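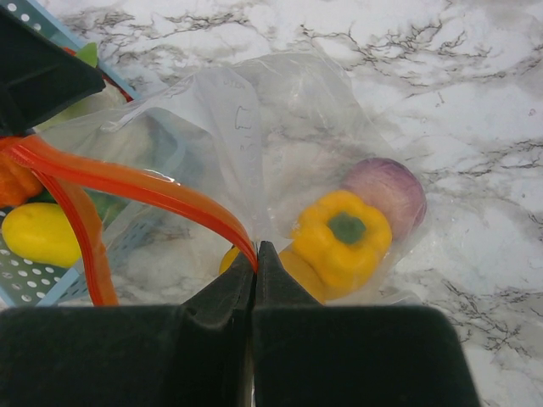

December, 16:00. Packing of the vegetables for the storage test, second round. In the first round we used the thin Frerichs bags without zipper, and after one night most of them had opened by themselves on the shelf. Now everything goes into zip-top bags. The yellow pepper and the red onion are together in one bag, the kind with the orange-red zipper strip, and I like this color because one finds the opening quickly, also when the film is crumpled. The teal basket with the round holes stays beside the bags during the packing, so the yellow fruit, a lemon by the look of it, and the other pieces are near the hand.

Notes for the next time:
Write the label before filling. On a full bag the pen slips and my numbers become ugly.
Press the air out from the bottom to the top, then close. Bernd Thiele closes first and leaves a small corner open – his way is slower but the bag becomes flatter. We should agree on one way.
Limit per bag is 900 g. The Cometti scale shows 16 g too much with the tray on it, please subtract or press tare.

Bag no. 92 has a weak seam on the left side, I put it apart. From the carton of 200 we have enough until January, I think, but the Trostov ones are cheaper and I would like to try them.

Open question: should onion and pepper be stored together at all? The smell goes over, at least in my kitchen at home. Ask Bernd tomorrow.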